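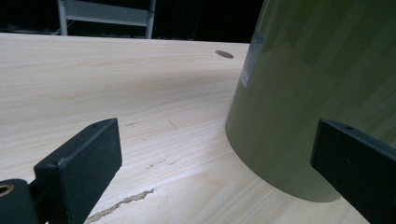 Fourteen people, one green cylinder, and what are we learning?

News > Newsletter > Shop floor

Home Projects Newsletter Contact

Ward Van der Linden wants everyone to know that the hand-held gripper sessions have reached 1,808 recordings. I have read his update twice and still can't find the part where the arm does anything better than it did in August.

The idea is simple enough. You hold the gripper, you reach for a thing on the table, you put the thing somewhere else, and the camera on the tool keeps a record. Do that often enough and the Ulten model is meant to pick up the habit. Rianne Bakker, who runs the rota, has 14 of us signed up for two sessions each.

My trouble is with what we feed it. The big olive-green cylinder turns up again and again, on the same pale table, with the same glossy finish throwing light about. I asked Traian Surdu how the model is supposed to know that it's learning "cylinder" and hasn't just memorised our furniture. The grain, the chipped line in the wood, the little round hole near the back - all of that goes in too. He said variety is planned for the next batch. It was planned for this one.

Cledwyn Probert makes a fair point on the other side: a dull task done cleanly is worth more than a clever one done badly, and 11 recordings had to be thrown out for sloppy grips. Fine. I'd still like to see a different table, a different colour and a trial on objects the model has never met, with the failures published alongside the rest.

Rota changes to Rianne, please. Complaints to me.

Ruben Dierckx

We use cookies to remember your newsletter settings. Accept Manage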